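Search this manual Go

Category: Housekeeping & Service > Carts

Print this page | E-mail this page

4. Loading the Cart

1. Put the heaviest items on the lower shelf.
2. Keep stacks on the top shelf under 6 inches.
3. Lay trays flat, inside the raised edges – do not hang them over the side.
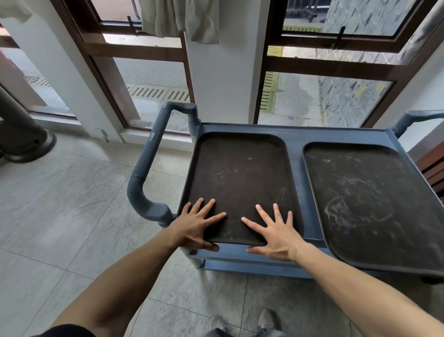

Fig. 3. Top shelf with two serving trays.

CAUTION: Do not push a loaded Wiltov 305 down a ramp alone. Never sit or stand on a shelf.

Note: Wipe both shelves with mild soap after each shift. Do not use bleach – it dulls the plastic. Check the casters every May.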